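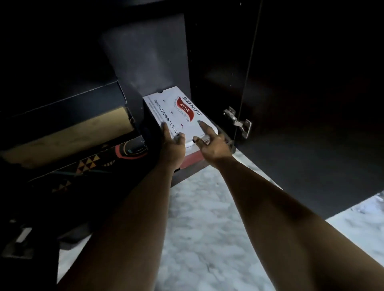 ## 4.2 Where the paper goes

**Figure 3.** A shoebox on a stack of boxes on the lower shelf of a cabinet.

I came into this project thinking I'd write about memory, and I ended up writing mostly about receipts. Everyone I talked to in Votdale keeps household paper, and almost everyone has a theory of why their way is the sensible one. The county mailed out a tidy filing guide years ago (Roscoe Greenberg still has his, unopened, inside a cookbook), and as far as I can tell it changed very little.

Let me start with containers, as my interviewees kept bringing them up before I asked. Shoeboxes like the one in Figure 3 came up a lot, and so did cookie tins, piano benches and one very tired accordion folder. What struck me was how the container set the rule for throwing things out. Zulema Bravo told me she purges "when the lid stops closing," and I heard versions of that in seven of the homes I visited. The age of a paper hardly mattered. I had gone in expecting tax deadlines to drive the whole business – that was my reading of Tierney's earlier survey, and I think she and I both gave the tax office too much credit.

Then there's the order inside. Only a few people sorted by date. Most went by who the paper was about, so a vaccination card, a report card and a bike receipt would all sit together under one kid. Trinity Whitfield, who coded the interviews with me, started calling these "person piles," and the name stuck. I like it because it explains the fights. When a child moves out, does the pile go too? In nine families it stayed put, and in two of those the grown child didn't know it existed until I brought it up at the kitchen table, which made for an awkward afternoon!

I should say something about the scanners. We lent each family a Jorko sheet scanner in November and asked them to use it however they liked. Some 300 pages came back to us as files, far fewer than I'd budgeted storage for, and a good share were recipes and kids' drawings. People scanned what they wanted to show somebody. The bills stayed in the box. Lertchai Rattanakul has suggested that this makes the scanner closer to a camera than to a cabinet, and I've been turning that over ever since – I come back to it in Section 5, along with the problem of what to do about passwords written on envelopes.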